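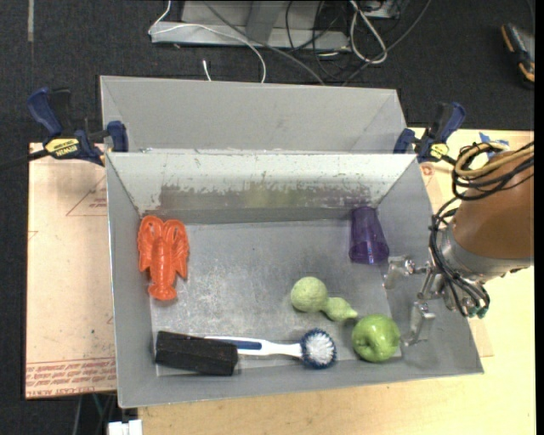

谢谢您对 Sendix 料箱分拣套件感兴趣。这一页由我们 Jurix 客服组的 Lucinda Zamora 整理，问题大多来自五月份以来的来信，有些回答写得啰嗦了点，请您多包涵，总比写得太短、让您再来信问一遍要好。

## 套件里都有什么？

一副两指夹爪、安装法兰、线缆和软管、一台固定相机、控制盒，还有一年的软件更新。机械臂不在里面，很多客户手上已经有一台了，我们不想让您重复花钱。如果您还没有，来信告诉我们预算和场地大小，Joar Nyberg 会很乐意陪您慢慢挑（他真的很有耐心，您尽管问）。

## 需要专门买料箱吗？

不用的。普通的灰色塑料周转箱就很好，旧一点、箱底有划痕也没关系，第一次标定时软件会把空箱的样子记下来。箱子一定要固定牢，用两把木工快速夹夹在台面上就够了，我们自己平时也是这么做的。

## 它能抓哪些东西？

单件重量请控制在 400 克以内，张开后的夹持宽度上限是 88 毫米。形状倒不必规整：塑料玩具、仿真水果、带长柄的洗碗刷，都可以混在一个箱子里练手。半透明的杯子要难一些，相机不太容易看准杯口的边缘，尤其是杯子侧躺的时候，建议您先把抓取速度调低一档，等成功率稳了再慢慢加回来。

## 东西互相压着怎么办？

软件会先挑最上面、露得最完整的那一件。比方说刷柄的末端被别的东西挡住了，它会先去拿挡在上面的那件，再回头拿刷子。紧贴箱壁的物品可以打开“贴边模式”，夹爪会换个角度下去，动作慢一点，请别着急。

## 安装要多久？

熟手大约 30 分钟，头一回装的朋友请留出一个下午。线缆和软管要沿着机械臂留足余量，绕成松松的圈再固定，别拉得太紧，不然手腕一转就会扯到接头。Gebremedhin Ambaye 录了一段安装讲解，下单后会随确认信一起寄给您。

## 可以先试用吗？

可以呀！租用价是每月 514 欧元，押金另计，决定买下的话，首月租金全额抵扣。Riihimäki 和 Darelville 两处展示间也欢迎您带着自己的物料来试，提前写信约个时间就行，上午人少，Eugénie Pichon 能多陪您一会儿。

## 坏了找谁？

指尖衬垫属于耗材，可以单买，自己换也很方便，拧下两颗螺丝就好。其他故障请先把日志导出来，连同控制盒底部的序列号一起发给 Tsehay Nigatu，她会回信告诉您是寄回维修，还是我们直接寄配件过去。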